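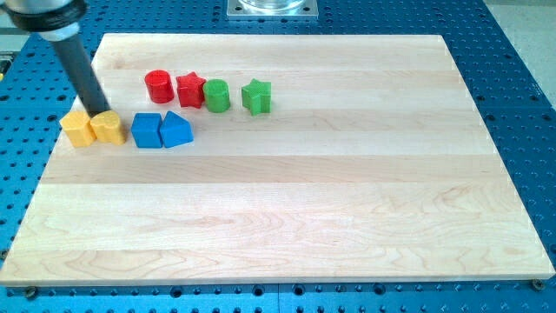

Open afternoon at the Rojanasak lab, with blocks

Fourteen of us signed the visitor sheet in September and walked into the Rojanasak lab at Bemcombe expecting, I think, something larger. The flyer had said "robotics open afternoon." A man behind me had brought his own ear protection. He put it back in his bag when he saw that the star attraction was an arm with a plain rod on the end of it, pushing toy blocks across a maple board.

Kanokwan Thammasiri, who runs the lab, has given this talk before and knows what faces do at that moment. She let us look for a while. Then she asked us how we would tell a friend, by phone, to tidy up the blocks by color. Adebayo Bassey from our own membership gave it a go with his eyes shut and Faraji Mushi doing the pushing with a pencil. By the third instruction they were no longer on good terms.

So the job is harder than it looks. The arm has no fingers. It can't pick up a star and set it down next to the other star's color-mate, or whatever the request happens to be. All it can do is lean on a thing and hope the thing goes the right way, and a heart pushed off center would much rather spin. A square is polite about it. The cylinders, we were told, are the ones you lose sleep over.

The layout used for the talk was the tidy one, with every block next to its partner: yellow house shape and yellow heart, blue square and blue triangle, red cylinder and red star, and the two greens a little farther apart than the rest. Someone asked if the greens counted as together. This started a discussion between Kanokwan and her colleague Chalerm Pongsiri that had clearly been going on since well before we arrived. Chalerm's position is that if a reasonable person would say "yes, fine," then it's together. Kanokwan would like a number. We left them to it and went to look at the table, a blue metal affair full of threaded holes, to which the board is bolted so that nobody can nudge it with a hip and ruin a morning.

The software goes by Avimeo. It takes a typed request and works out a string of small pushes. The lab's practice set is 1,000 requests long, and Chalerm wrote most of them himself, which explains why so many begin with "gently." Visitors were allowed to type their own. "Put the blue ones with the yellow ones" was a popular choice. "Make me a sandwich" was typed 2 times, by adults.

Questions ran over by 40 minutes. Yes, it can be stopped, there's a big button. No, it won't be doing anyone's dishes. Why a wooden board? They had one.

Coffee was in the corridor, and Ketsara Duangkaew had made the coconut cookies, for which many thanks. If you missed the visit and would like to be on the list for the next one, leave your name with Faraji. Bring a request for the arm, keep it short, and please, no sandwiches.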